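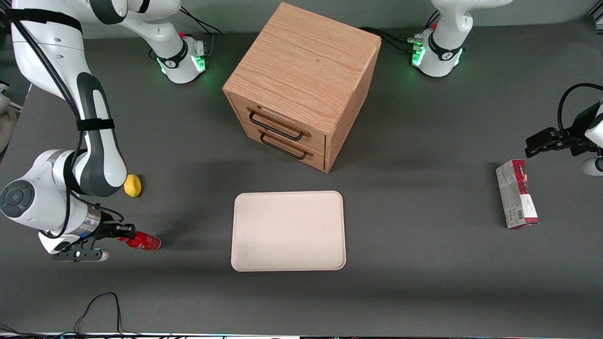
Irena Krajewska wrote back in June that two arms on one table is a wiring project first and a robotics project second, and that anyone planning a copy should draw the cable runs before buying anything. I had her note with me when I went to see the build at the Tendbridge shared workshop on September 16, 2018.

The arms are white with dark gray joints, mounted on the same gray tabletop. Each has a two-finger gripper. The base rings glow green. Power and signal go out toward the back, but a good length of slack still ends up on the work surface, and the members plan to move it under the table.

## Grippers

The right gripper closes on a red can from the side and holds it horizontally. Grip width is set per object in a plain text file. The group has no force sensing yet, so a soft can and a rigid one get separate entries.

Other test objects on the table were a small oak drawer cabinet, a shallow beige tray, a yellow lemon-shaped piece and a cardboard box. The drawers have black bar handles, which give parallel fingers something to hook. The pull routine, named Saltska, works on the top drawer. The bottom one is still being tuned.

## Control

Both arms run from one desktop computer. The planner checks for collisions between the arms at 30 Hz. I asked what happens when a check is late. Both arms stop and wait for a key press.

Logs go to a separate disk. The longest run to date is 3480 seconds, ended by a loose connector. Straps now hold the cables to the long link of the right arm.

## Open items

- Strain relief at the left base connector panel
- A tray fixture, so its position does not need to be taught again each session
- Second gripper mount (Grusamer drawing, revision 2)

Parking is behind the building. The workshop door is on the Nowicki side, up a short ramp.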